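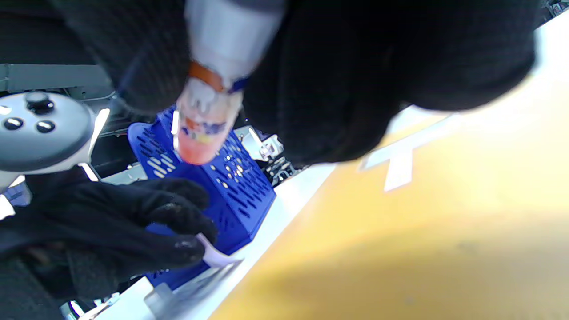
Gloved hand on the edge of a blue plastic crate.

Adura Incident Desk Support
Ticket 216
Subject: Updated strike reports filed as new incidents, death tolls added together
Status: Resolved
Priority: High
Opened by: Izzati Nair, conflict monitoring
Assigned to: Severyn Tymoshchuk
Month: December

Izzati Nair, 6:40 a.m.
The overnight map is showing two separate air strikes on the same village. There was one strike. Wodus sent a first report with three dead, then an update an hour later that raised it to five. Adura filed the update as its own incident and the daily total now says eight. I checked the older entries and the same thing happened with a roadside bombing the night before. I have hidden the second entry by hand but the total did not change. The morning summary goes to subscribers at 8:00 and I need to know if I should hold it.

Severyn Tymoshchuk, 6:58 a.m.
Please hold it, or send it without the totals table. Hiding an entry only takes it off the map. The totals run on a separate count that refreshes every 30 minutes and still includes hidden entries. To take it out of the count, open the entry, choose Merge, and pick the first report as the parent.
Can you tell me which fields are different between the two?

Izzati Nair, 7:10 a.m.
Sent the summary without the table.
The headline is different, the toll is different, and the place name is spelled another way in the update. First one has the name with a hyphen and the second has it as one word. The source line also changed. The first one credits a local official and the second credits a local official and a hospital worker.
Merge worked on the air strike. On the bombing it gives "Parent record locked."

Severyn Tymoshchuk, 7:31 a.m.
The bombing is locked because Halyna Demchenko has it open in review. She needs to save and close it first.
I looked at the raw messages. Wodus normally sends an update with the same story number as the original and a version number after it. Both of these updates came in with a new story number. When the number is new, Adura falls back to comparing date, place and type of attack. The spelling change was enough to fail the place check.

Halyna Demchenko, 7:45 a.m.
Closed it. I had left it open from last night while waiting for a second source on the location. Sorry for the delay.

Izzati Nair, 7:52 a.m.
Bombing merged. Toll on the merged record is correct.

Severyn Tymoshchuk, 9:20 a.m.
I wrote to Wodus and have an answer from Zoriana Dmytriv on their delivery side. They moved the regional desk to a new editing system and stories passed from the Bajpai bureau to the Ketley desk were being given a new number at the handover. They are working on it and have no time for a fix yet.
In the meantime I have made two changes here:
1. Place names are now compared with hyphens, spaces and accents removed.
2. Any Wodus report with the same date and attack type within the same district as an existing entry goes to the review queue and is left out of the totals until someone clears it.
The second one will make the queue longer. It will also catch strikes that really are separate, so please read them before merging.

Khrystyna-Mariia Sirko, 10:05 a.m.
Queue went from almost nothing to 200 entries after that change. Is it going back through the archive?

Severyn Tymoshchuk, 10:12 a.m.
Yes, my mistake. I set the rule without a start date, so it ran on everything. I have limited it to new reports and returned the archive entries to where they were. Please refresh.

Khrystyna-Mariia Sirko, 10:20 a.m.
Refreshed, looks normal. I had already merged two from the archive before I wrote. Both were real duplicates, so leave them.

Izzati Nair, 1:15 p.m.
Daily total is right after the noon refresh. One question. When a toll goes down in an update, does the merged record take the lower figure? We had a report last month where the army withdrew its first number.

Severyn Tymoshchuk, 1:33 p.m.
It takes the figure from the latest version, higher or lower. Earlier figures stay in the History tab with the source for each. If two sources disagree and neither has been withdrawn, enter the range by hand in Low and High and tick Disputed.

Severyn Tymoshchuk, 4:50 p.m.
Wodus reports that story numbers are now kept at the handover. I sent through an original and an update from Bajpai and they joined without review. Rule 1 stays on. Rule 2 is switched off.
Corrected totals table is in the shared folder for the evening summary.

Izzati Nair, 5:04 p.m.
Table received and sent with a correction note. You can close this.

Ticket closed by Severyn Tymoshchuk, 5:06 p.m.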